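2023-04-26

Woke before the alarm and lay there listening to the bin lorry. It had rained in the night and the path was covered in blossom from next door's cherry, so I swept that before breakfast while the kettle boiled.

The main job was the quarterly accounts for Windus. I had told them they would have the figures by noon and they did, with ten minutes to spare. One invoice had been entered twice in February, for £356, and it took me most of an hour to find. I went through the bank statement line by line in the end, which I should have done at the start.

Walked into town after lunch to post the parcel to Clultberg. The queue at the post office went out of the door, so I went to Cruzado first and had a coffee. They have put the prices up again and the flapjack has got smaller. When I went back the queue was down to two people. The parcel was heavier than I had thought and cost more to send than what was in it.

Came home by the canal. The towpath is shut past the second lock until September, according to the sign, and the diversion goes up through the allotments. I didn't mind. People were putting in potatoes, and one plot has a very good row of broad beans already, well ahead of mine. I must get the netting on mine this weekend before the pigeons find them.

Sat down at four with a cup of tea and the Graltamance walking guide and read for longer than I meant to.
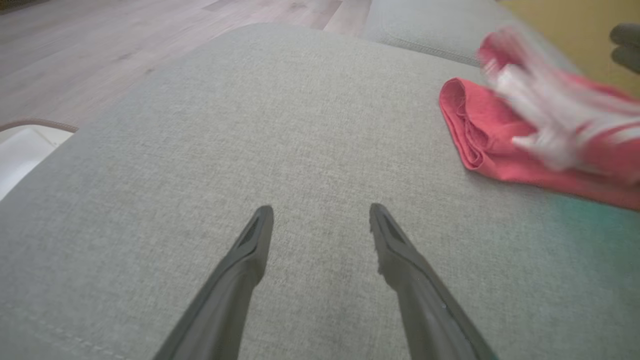 Grey sofa cushion, Wednesday.

I have more or less settled on the coast route for the autumn. It is 24 miles if you do the whole thing, and I would want to split it over two days with a night at the halfway village. The guide says the inn there only has four rooms, so I will have to ring early. The other choice is the hill route, which goes up to 1,442 feet and has no shop or pub on it from start to finish – my knee would have something to say about the way down. I wrote both out on a sheet of paper with the bus times. The last bus back from the coast is at ten to six.

Supper was leek and potato soup from the freezer with the end of the loaf. Rang the garage about the MOT and got the answering machine, so I will try again first thing.

Turned the heating off at the boiler. It may be too soon, but the evenings are lighter and I can always put a jumper on. Bed at half past ten.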